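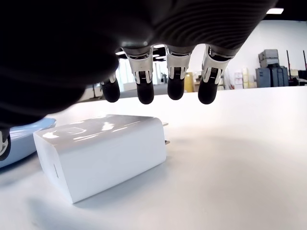

Light blue tray, table work, Ondville.

Ondville workroom - tables and trays
September 2022

The Ondville workroom was refitted in July. This page covers the work tables, the trays used on them, and how the small parts are laid out and put away. Sizes are given where they were measured on site. Where a supplier figure and a measured figure differ, the measured one is used.

Tables
The tables are Berkholm, fixed height, 80 cm from floor to top. The adjustable version was looked at and turned down. It has a crossbar at knee level, and a stool cannot be pushed all the way in under it. Each table has screw feet with 2 cm of travel. The floor slopes toward the drain, so the feet on that end are set close to full extension and locked with a second nut. Check the nuts when the floor has been washed.

Table tops are wiped down at the end of a session with a damp cloth and mild soap. No solvent. Felt pads are kept in the drawer for parts with a finished face.

Trays
Shallow trays are used for anything that rolls or that comes in a set. Light blue is for parts in work. Gray is for parts that have been checked and can go back on the shelf. White was used before the refit and has been dropped - it was too easy to mix up with the lids.

A tray holds one job. If a job does not fit in a tray, it gets a second one with the same number on the card. Cards lie flat inside the tray, face up. They are not taped to the rim, where the old tape left a strip that picked up dust.

Trays stack when empty. Full trays do not stack, whatever the supplier sheet says, because the card ends up under the load.

Shelving
The shelf unit is by Londoño, 4 shelves, open on both long sides. Light blue trays go on the upper two shelves and gray on the lower two. The lowest shelf was raised by one slot to leave room for a mop. The unit is fixed to the wall at the top only. It holds 13 trays per shelf with a finger's width between them, and it will take more if they are pushed together, but then they are hard to pull out straight.

Lighting
Ceiling lights are diffused panels in two rows, running the same way as the tables. Bare metal parts still throw white highlights under them. For close inspection, turn the part or switch off the row nearest the window. Task lamps were tried and removed. The clamp took up table edge and the cord crossed the aisle.

Small storage
Drawer inserts are Grorkitton, cut down to fit. The cut edges were sanded and left unsealed. Screws, washers and clips are sorted by length first, then by head. Mixed leftovers go in the round tin and are sorted when the tin is full.

Still open
Replacement feet for the table nearest the door. Card stock in a heavier weight - the present cards curl at the corners. A second set of gray trays, same outside size as the light blue ones, is on order from Grorkitton.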